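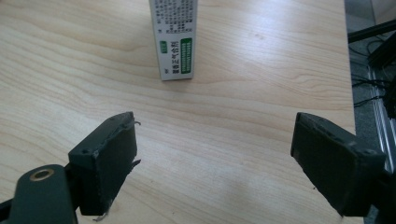
Inicio | Proyectos | Informes | Equipo | Contacto

Utilizamos cookies propias para mejorar la navegación. Aceptar | Configurar

Informe de avance del proyecto Nanton
Puesto de manipulación manual: montaje, mantenimiento y reparaciones
Período de referencia: hasta diciembre
Destinatario: Fundación Vurotthorpe
Responsable técnica: Kátia Guimarães

1. Estado del puesto

El puesto se encuentra operativo y se ajusta a la configuración aprobada en la memoria inicial. Consta de una mesa con tablero de madera clara, perfiles de aluminio en ambos laterales y 2 pinzas de mano. Durante el período se registraron 1046 secuencias, de las cuales 425 corresponden a envases de cartón de pequeño formato. El resto se reparte entre recipientes de plástico y utensilios de uso doméstico.

2. Mantenimiento de las pinzas

La revisión de los dedos se realiza al inicio de cada turno. El operario comprueba el apriete de los tornillos de la carcasa, el juego del brazo de montaje en su casquillo y el estado de las superficies de contacto. Las cintas despegadas se recortan o se sustituyen antes de calibrar la apertura.

En el período se abrieron 22 partes de incidencia. La mayor parte se refiere a desgaste de las almohadillas y a holguras en el brazo. Las piezas de recambio proceden del taller Riedl, cuyo plazo de entrega se ha alargado respecto al previsto; se ha solicitado autorización para mantener una pequeña reserva en el propio laboratorio. 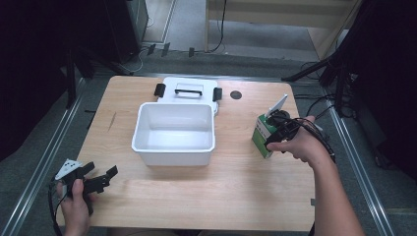
La comprobación de los marcadores se efectúa con las dos pinzas en uso, una en cada mano, sobre una caja de plástico blanca con tapa abatible y un cartón pequeño. El procedimiento exige que las placas queden firmes durante el agarre y que los cables no limiten el recorrido del antebrazo. Si una placa presenta movimiento, se retira la pinza, se repite la fijación y se vuelve a calibrar.

3. Cableado

El tendido de cables sigue siendo el punto más débil de la instalación. Se ha probado una guía lateral suministrada por Vuvum, con resultado aceptable en el lado izquierdo. En el derecho, el conector sufre tirones cuando el operario trabaja cerca del borde posterior de la mesa, y dos de los partes tienen ese origen. Se propone un soporte elevado, con cargo a la partida de material fungible y sin incremento del presupuesto total.

4. Próximas actuaciones

Queda pendiente la sustitución completa de las almohadillas y la redacción definitiva de la ficha de mantenimiento. Se solicita a la Fundación respuesta sobre la reserva de recambios antes del cierre del ejercicio, a fin de cursar el pedido a Riedl con el siguiente lote.

Documentos relacionados
Nanton: memoria inicial y presupuesto
Ficha provisional de calibración de pinzas
Acta de recepción de las guías Vuvum
Normas de justificación de gastos, Fundación Vurotthorpe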